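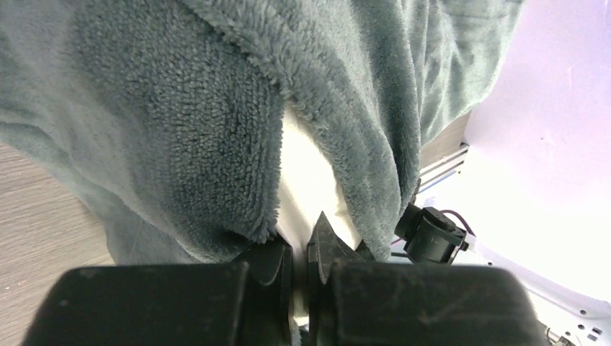

Stunel FAQ: the stuff people keep asking me about the cloth project

Posted 3/25/20 by the Stunel notebook
14 comments | 37 shares

My inbox has been filling up since I put the first Stunel results online, so I've pulled the questions together on one page. I'll keep adding to it when I get a free evening!

What is Stunel, in plain words?

It's a method for teaching a robot arm where to grab soft things. You give it a heap of fabric, it looks through the little camera on its wrist, and it picks a spot and an angle for the fingers. I started it in October as a side branch of a bigger folding project called Ahonen, and then it sort of ate all my time.

Why cloth? Isn't that a solved problem by now?

Oh, I wish. A mug has a handle and the handle stays put. A blanket has a new shape every time you touch it, and the fold you were aiming for can slide away while the fingers are still closing. Fleece is extra annoying, with fuzzy edges that make it hard to say where the cloth stops and the table starts.

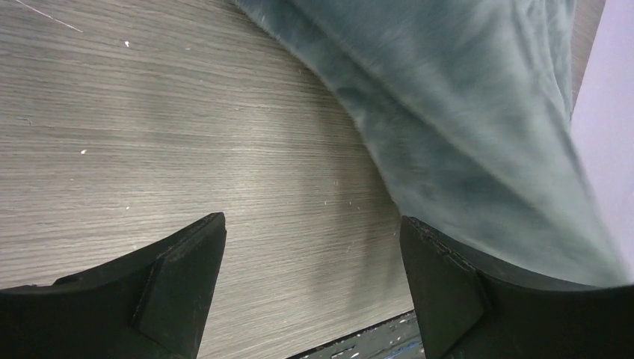 Fingers open over the wood-grain tabletop, with the blue-green fabric hanging in from the upper right.

Does it need a fancy depth sensor?

Nope. Stunel runs on the plain color picture from the wrist and nothing else. I did try adding depth for a while, and on thick pile the readings jumped all over the place, so I took it back out. Somebody with better hardware may well get more out of it than I did.

How much data did you train on?

400 grasps, all guided by hand (my hand, and my wrist still remembers). People working on rigid objects tend to laugh at that number. The trick, if you want to call it one, is that every grasp gets used at several crops and rotations, and the model only has to learn a small patch around the fingertips.

OK, so how well does it work?

I ran 100 test grasps with Stunel and 100 with Grundix, the older edge-following planner we use at Gultesach. A grasp counted if the cloth came up and stayed up for 3 seconds. Stunel came out ahead on piles with one fabric tucked into another, and the two were close to even on a single flat cloth. I'm holding back the full table until I've rerun the flat cases, because I changed the lighting partway through and I don't trust my own comparison yet.

What's the hardest case?

One fabric mostly hidden under another, easily. Say there's a white corner poking out from under a big gray-green fold and you want the white one. The fold is bigger, it's closer to the camera, and it has a lovely long ridge that every planner on earth wants to pinch.

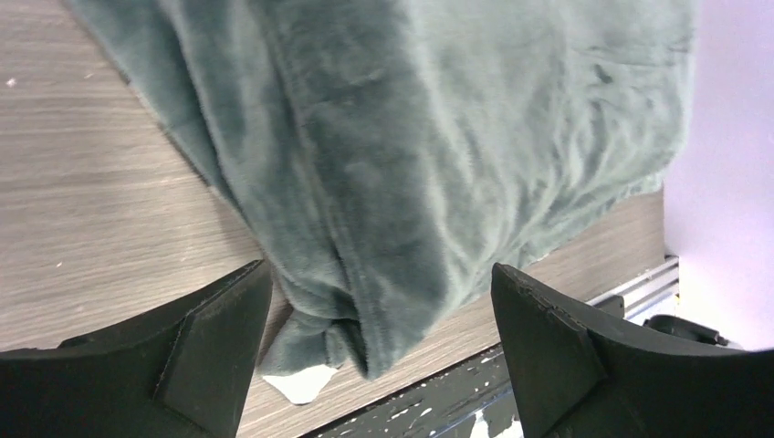

What helped most was letting the model say "I don't like any of these." When the best score is low, the arm backs off, shifts sideways a little and looks again. It makes the whole thing slower, and I get emails about that too, but a slow second look beats dragging the wrong cloth across the table.

Do wrinkles help or hurt?

Both! A good raised ridge gives the fingers something to close on. A shallow wrinkle looks just like one from straight above and then there's nothing there to hold. White sheets are the worst for this, with so little shading between a real ridge and a fake one. I've been aiming for places where the material already bunches between the fingertips.

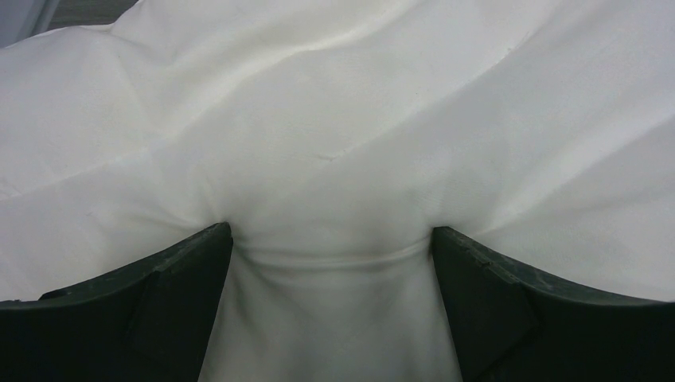 Page last changed: see the date at the top. Added the wrinkle question and fixed two typos.

Do the finger pads matter?

More than I expected. Scuffed pads and fresh pads behave differently on smooth cotton, and a model trained on one is a bit overconfident on the other. If you swap yours, collect a few new grasps before you blame the software.

Can I get the code?

Soon, I hope. It's tangled up with some Ahonen pieces that I can't hand out as they are, and I need to pull those apart first. The grasp labels should be ready sooner. If you just want to play with the scoring idea, the notes linked from the project page have enough to rebuild it over a long weekend.

Will you try it on real laundry?

That's next on the list. Socks scare me.

Recent on this site
- Grundix settings I wish I'd written down
- Why Ahonen folds towels in thirds
- Gultesach bench notes: wrist cables and how to route them
- Labeling grasps without losing your mind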